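食卓の上を整える　テーブルクロス、果物、飲み物、小物の扱い

Fornstead生活技術室　くらしの手引き　第667号
2025年1月5日改訂

本号では、居間や食堂に置かれた食卓について、クロスの掛け方と洗い方、果物や飲み物を置くときの留意点、食卓に集まりがちな小物の戻し方をまとめました。旧版では「布製品の手入れ」と「台所の果物」に分かれていた記述を統合し、6月に実施した利用者アンケート(回答131件)で問い合わせの多かった項目を加筆しています。なお、ガラス天板および石の天板については本号の対象外とします。

1　クロスを掛ける前に

天板はまず乾いた布で拭き、続いて固く絞った布で拭いてください。順序を逆にすると、パンくずや砂粒が水分を含んで天板に貼り付き、クロスの下でざらつきが残ります。拭いた後は十分に乾かします。木の天板では、目に沿って布を動かしてください。

クロスの垂れ下がりは、普段使いであれば20センチから25センチが目安です。椅子の座面に触れる長さになると、立ち座りのたびに布が引かれ、上に置いたものが動きます。長すぎるクロスを使う場合は、余りを天板の下に折り込み、Zandentのクロス留めなど、天板の厚みに合った留め具で四隅を固定してください。留め具は短い辺に二つ、長い辺に二つを標準とします。小さなお子様がいるご家庭では、角に留め具を出さず、辺の中ほどに取り付けることをお勧めします。

格子柄のクロスは、線を天板の縁に合わせると曲がりがすぐに分かります。手前の一辺を先に合わせ、奥へ向かって手のひらで空気を送り出すように伸ばします。最後に左右の垂れの長さを確かめてください。無地のクロスでは、中央に軽く折り目を付けておくと同じように扱えます。

2　クロスの日々の手入れ

食後は、くずを中央に寄せず、一方の辺に向けて払います。払う方向を毎回同じにしておけば、床の掃除も一か所で済みます。

しみが付いたときは、付いた直後の扱いで結果が大きく変わります。擦らずに、乾いた白い布を上から押し当ててください。色のついた布やナプキンは、それ自体の色が移ることがあります。

果汁や葡萄の皮の色素　ぬるま湯を含ませた布で裏側から叩き、表に当てた布へ色を移します。残った色には薄めた酢を少量用い、すぐに水で拭き取ります。石けんはこの段階では使わないでください。果汁の種類によっては色が定着する場合があります。

茶、果実飲料　水で叩いた後、中性洗剤を薄めたものを付けて5分ほど置き、洗濯に回します。

油、ドレッシング　台所用の中性洗剤を原液のまま指先でなじませ、ぬるま湯で流します。当室ではHegyiの中性洗剤で試しましたが、同種のものであれば差し支えありません。

ろうそくのろう　固まるまで待ち、へらで浮かせて取り除きます。残りは紙を二枚当てて低温のアイロンを掛け、紙に吸わせます。紙は一か所ごとに新しい面に替えてください。

色の濃いクロスと淡いクロスは分けて洗います。淡い緑や灰がかった色は、日光に長く当てると色あせが目立つため、裏返して陰干しにしてください。脱水は短めに切り上げ、濡れているうちに縦横に軽く引いて形を整えておくと、アイロンの手間が減ります。表面に樹脂加工のあるクロスは洗濯機に入れず、薄めた洗剤で拭き、水拭きで仕上げます。折り畳んで長くしまうと折り線が割れることがありますので、芯に巻いて保管してください。

3　果物を食卓に置くとき

果物は、できるだけクロスに直接触れないように置きます。皿や浅い鉢を用いれば、汁がにじんだ場合にもクロスを傷めずに済みます。紙を敷く場合は、印刷のない面を上にしてください。

葡萄は、食べる直前に洗うのが原則です。粒の表面に見える白い粉は果粉と呼ばれるもので、洗わずにおくほうが日持ちします。房ごと洗うときは、ため水の中で静かに揺すり、流水で仕上げ、房の軸を上にしてざるに置きます。水気が残ったまま皿に盛ると、下の粒から傷みます。

保存する場合は、房から粒を切り離し、軸を2ミリから3ミリ残します。引きちぎると皮に穴が開きますので、はさみを用いてください。紙を敷いた容器に重ならないように並べ、冷蔵庫の野菜室に入れます。房のまま保存するのであれば、房を紙で包み、袋の口を軽く閉じます。

食卓に出しておく時間は、室温の高い季節には短くします。残った分を翌日に回すつもりであれば、最初から食べる分だけを切り分けて出してください。幼いお子様に粒の丸い果物を出すときは、喉に詰まらせる事故を防ぐため、必ず縦に四つに切り、食べ終えるまで目を離さないようにします。高齢の方についても同じ配慮が求められます。

葡萄のほか、柑橘は積み重ねると下の段が傷みやすいため、一段に並べます。りんごはほかの果物の熟成を早めますので、別の鉢に分けてください。バナナは吊るしておくと接地面の黒ずみを防げます。

4　飲み物の置き場所

ボトル入りの飲み物は、天板の縁から手のひら一つ分以上内側に置きます。人の肘が通る位置、すなわち椅子の正面は避け、食卓の奥寄りにまとめるのが安全です。冷えたボトルは結露しますので、吸水性のあるコースターを敷くか、畳んだ布巾の上に置いてください。

蓋は、注いだらその都度閉めます。開封後の果実飲料や茶飲料は食卓に出したままにせず、冷蔵庫に戻し、表示に従って早めに飲み切ります。口を付けたボトルは、その日のうちに飲み切るか、処分してください。

大きめの容器を食卓に出す場合は、満杯で出さないことも一つの方法です。当室で注ぎやすさを比べたところ、容量の大きい水差しでは、610ミリリットル程度にとどめたときが最も扱いやすいという結果でした。握力の弱い方には、取っ手の付いた小ぶりの水差しをお勧めします。

5　食卓に集まる小物

アンケートでは、食卓の上に常に何かが載っているとの回答が多数を占めました。内訳は郵便物、文具、薬、鍵、玩具の順です。食べ物と日用品、玩具が同じ面に並ぶと、拭き掃除がおろそかになるばかりか、小さな部品が食べ物に紛れるおそれもあります。食事の前には、食べるものと飲むもの以外を一度すべて下ろすことを基本としてください。

片付けは、種類の違うものが二つ三つ並んだ段階で行うのが容易です。緑の積み木ブロックが一つ、葡萄が一房、黒い蓋の飲み物が一本という程度であれば、戻し先は三か所で済み、クロスを外す必要もありません。 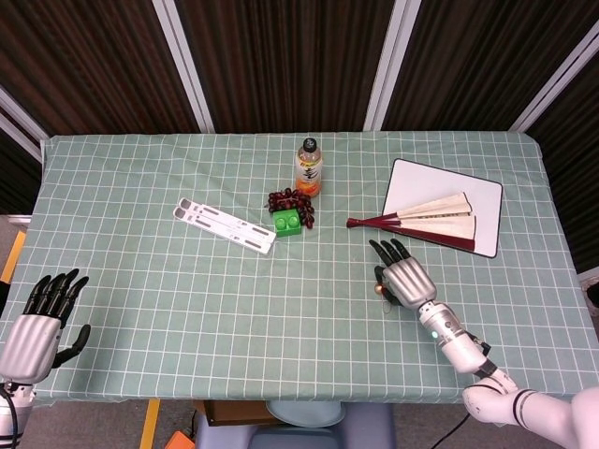 食事のたびに小物を全部下ろすのは現実的ではない、うちでは食卓の端の30センチだけを置いてよい場所に決めていて、そこからはみ出したら下ろすことにしている、とのご意見も寄せられました。線のあるクロスなら境目が分かりやすく、家族に説明しなくても守られているとのことです。

当室としても、この方法を否定するものではありません。ただし、置いてよい場所には必ず縁のある盆を据え、盆ごと持ち上げられるようにしておいてください。盆がないと、その部分だけクロスの下が拭かれずに残ります。また、薬と電池は盆に置かず、手の届かない場所に移すことが必要です。

小物の戻し方については、次の要領を参考にしてください。

ブロック類　食卓で遊んだ後は、床に落ちたものを先に拾い、次に卓上を集めます。汚れたときは、ぬるま湯に中性洗剤を溶かし、突起のまわりを柔らかい歯ブラシで洗います。内側に水が残りやすいので、開いた面を下に向けて布の上に並べ、時々振って水を切ってください。熱湯と食器乾燥機は変形の原因となります。電池や磁石の入った部品は水洗いせず、拭き取りにとどめます。

鈴、根付、飾り紐の付いたもの　紐がクロスの織り目や留め具に絡むことがあります。引っ張って外そうとせず、紐の側を緩めてから外します。金属の鈴は水に浸けずに乾いた布で拭き、紐は外せるものであれば別に手洗いします。保管には蓋付きの小箱を用い、ほかの金属と擦れないよう薄紙で包むとよいでしょう。口に入る大きさのものは、お子様の手の届かない棚に置いてください。

鍵　玄関に近い場所に掛け具を設けます。食卓を経由する習慣は、掛け具の位置を変えるだけで改まることが少なくありません。

郵便物　開封する場所を食卓以外に一か所定めます。開封したものは、保管するもの、返信を要するもの、廃棄するものに分け、返信を要するものだけを目に付く場所に立てておきます。

文具　筆立てを食卓に置く場合は一つに限り、家族の人数を超える本数の筆記具を入れないようにします。はさみは刃を下に向けます。

6　食卓の背後を整える

食卓の後ろに間仕切りや腰壁がある場合、溝の付いた板には埃がたまります。縦の溝であれば、上から下へ、柔らかい刷毛または乾いた筆で払い、最後に床際を掃除機で吸い取ります。水拭きは必要な箇所に限り、溝の中に水を残さないでください。濃い色の面は乾いた拭き跡が目立ちますので、仕上げに乾拭きを行います。白い枠や柱には手あかが付きやすく、薄めた中性洗剤で拭いた後、必ず水拭きをします。

椅子の背と間仕切りの間は、引いたときに当たらない距離を確保します。余裕がない場合は、椅子の背に保護用のフェルトを貼ってください。フェルトは毛羽立ったら交換の時期です。

7　一週間の手順の例

毎日　食後にくずを払い、しみの有無を確かめます。就寝前に小物の盆を空にします。

週に一度　クロスを外し、天板を乾拭き、水拭き、乾拭きの順に拭きます。クロスは裏返して状態を確認し、必要に応じて洗濯します。果物鉢も中身を出して洗い、傷んだものを取り除きます。

月に一度　留め具の挟む面を拭き、天板に跡が付いていないか点検します。間仕切りの溝の埃を払い、椅子の脚裏を確認します。

季節の変わり目　クロスを掛け替えます。しまうものは完全に乾かし、のりを付けずに保管します。のりの残った布は虫食いの原因になります。防虫剤は一種類に限り、布に直接触れないように置いてください。

8　よくあるお問い合わせ

クロスが静電気で脚にまとわりつくとのお問い合わせには、洗濯の最後に柔軟剤を少量加えるか、霧吹きで垂れの裏側を軽く湿らせるようご案内しています。

淡い色のクロスに付いた古い果汁のしみについては、酸素系漂白剤を溶かしたぬるま湯に30分浸す方法があります。必ず目立たない端で色落ちを確かめてから行ってください。塩素系の漂白剤は、色柄物には使用できません。酢やクエン酸と塩素系漂白剤を同時に、または続けて用いることは、有害な気体が発生するため絶対に避けてください。

来客用の上等なクロスを普段使いのクロスの下に敷いてよいかとのご質問もありました。汚れが下まで通ることがありますので、お勧めできません。下に敷くのであれば、洗濯機で洗える厚手の綿の下敷きが適しています。滑り止めを兼ねた下敷きをお使いの場合、天板の塗装との相性によっては貼り付くことがあります。夏の前に一度はがし、天板の状態をご確認ください。

クロスの洗い替えの枚数は、二枚あれば足ります。三枚以上をお持ちの場合は順番に使用し、同じものだけが傷まないようにしてください。

9　関連資料

テーブルクロスの寸法の測り方と縁の始末については、Nendum叢書「布と住まい」の該当章に図入りの解説があります。当室の手引きのうち、台所の布巾、果物鉢の選び方、玩具の収納を扱った号もあわせてご覧ください。

本号の内容を地域の講習会等で配布される場合は、改訂日を明記のうえ、全文を複写してください。抜粋での配布をご希望のときは、事前に当室窓口までご連絡をお願いいたします。回答には9日程度を要します。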